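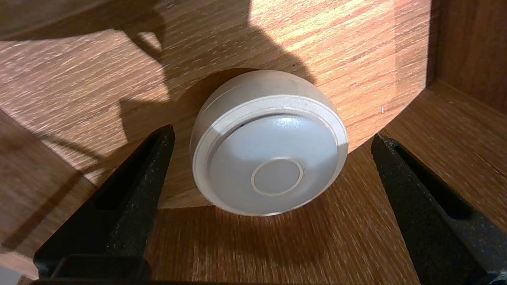 Wrist view at the Trimulside open day: open fingers on both sides of the round white thing in the wooden compartment.

Topic: Open day at Trimulside, who went?

tjatoi
Posted 17 Nov 2019
I went with my colleague Naveed and we stayed for nearly 21 minutes at the cabinet table. The wrist picture was on a big screen, so the people at the back could follow also. I liked this very much. Is the white object a push light? I did not dare to ask.

magsi_h
I also think it is a push light, there is a ring on the face like a button. For me the demonstration was too slow. At Burnlow in July they did bottles and boxes, and there was more to see.

tjatoi
Slow, yes, but the object stands on its curved side, and this is more difficult than a box. I would prefer to see one difficult thing.

Arsalan_J
I must disagree a little. With two fingers a round puck is not so difficult if you come from the correct side. What I wanted to know is how they manage the light. Look at the back wall, one part is very bright and there is a big dark shadow on it. Our camera at work gives 255 in such a place and then we see nothing.

magsi_h
Did you ask them?

Arsalan_J
I asked Mrs. Rizvi at the desk. She said the slides will explain it, but the link on the leaflet gives me 404.

tjatoi
For me also 404. I wrote to them this morning. If I receive the slides I will put them in this thread.

kosano_fan
Please do. I was in the other hall and missed the whole cabinet part.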